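Pluller FAQ

Pluller is the pick planner we write at Madesport. It takes camera data in at one end and sends arm motions out at the other, and most of the trouble happens in between. The questions come from our inbox. They have been edited for length and, in a few cases, for language.

What does Pluller do?

It decides which thing to grab next and how to get the arm there without hitting everything else. Finding the objects is a separate job, done by Fu, our perception package. Fu says "pen, probably, over there" and Pluller takes it from there.

Do I have to use Fu?

No. Pluller will accept object poses from anything that can write our message format, which is described in the install folder. People have hooked up their own detectors. One person hooked up a spreadsheet. It worked better than we were comfortable with.

Why does the planner say "no path found" when I can plainly see a path?

You have an excellent planner in your head and it isn't checking clearances. Open the viewer, turn on the padded collision shapes, and look again. The default padding is 25 millimeters, and on a crowded desk that turns every gap into a wall. Lower it a little at a time.

Can it plan around cables?

Poorly. Cables are long, thin and have no opinion about where they should be. Fu tends to report one as a row of small unrelated blobs, or skips it. Mark the whole area as a keep-out zone in the setup file and move on with your life.

What about shiny surfaces?

A polished desktop shows the depth sensor a second copy of whatever is standing on it, upside down and underneath. Set the table plane by hand and Fu will throw away anything below it. Leave the plane on automatic and you may get to watch the arm plan a careful approach to a reflection.

And clear bottles and jars?

Fu has a setting for transparent objects. It is off by default, it is slow, and it guesses. If you only need to avoid the bottle, draw a box around it and skip the guessing.

How long should a plan take?

The planner gives up after 2000 milliseconds unless you tell it otherwise. Raising the limit helps less than people hope. If it hasn't found a way by then, the goal is usually inside something.

Why did the arm take the scenic route?

The first path found is rarely the short one. Pluller runs 3 smoothing passes by default, and you can ask for 6. After that you're paying for elegance.

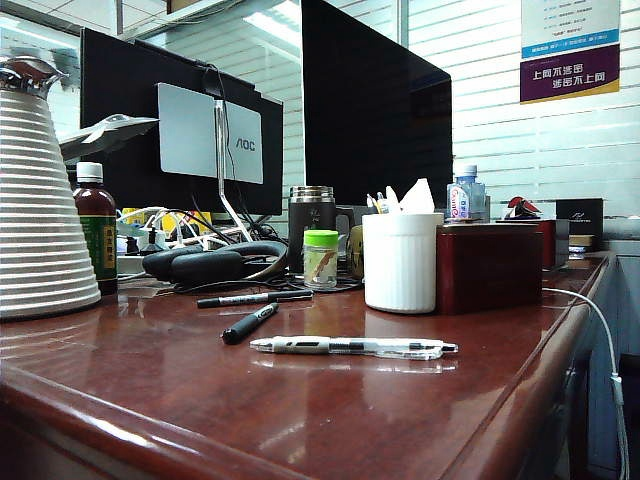 Can I change the order in which objects get picked?

Set a priority number for each object class in the task file; lower numbers go first. Ties are settled by reach distance, nearest to the arm base first. If you want a fixed order with no arguing, list the object names under "sequence" and Pluller will follow the list, skipping any name Fu can't find and leaving a line in the log for each one.

Is there a simulator?

Yes, it's called Trudside and it ships with the installer. Everything works in Trudside. Please keep that in mind when you write to tell us that everything works in Trudside.

I upgraded in April and my old task files won't load.

We renamed two fields. The converter is in the tools folder, and it keeps a backup of the original — check that the backup is there before you delete anything.

Who do I write to about a bug?

Use the report form and attach the log. Tarık Kaplan reads every report, normally before 9 a.m., and his first reply will be to ask for the log.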